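Clengate Two-Arm Cell, Set-up Guide
Section 5: Fitting the broom and dustpan

Read section 4 before you start. The arms must be parked and the power switch must be off.

1. Open both grippers by hand with the release key.
2. Put the dustpan handle in the left gripper. Close until the handle does not turn.
3. Put the broom handle in the right gripper. Leave enough handle free so that the broom head reaches the floor.
4. Check that each cable makes a loose loop beside its arm. A tight cable will pull out at the wrist.
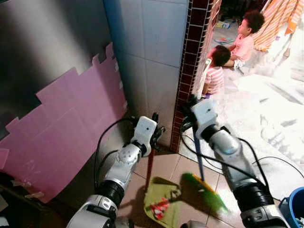
5. Switch on and choose Floor Tools in the Hodenum menu. Set the closing force to 70 for both grippers.
6. Lower the dustpan first, until it lies flat. Then lower the broom.
7. Start one slow stroke toward the pan and keep your hand at the stop button.

Note: On tile, the bristles should bend only a little. If they bend too much, raise the right arm in small steps and do the stroke again.

Caution: Keep children and pets out of reach of the arms when the power is on. Do not step over the cables.

Wipe the gripper fingers with a dry cloth after each use. The finger pads must be changed after 2000 closings, see section 29.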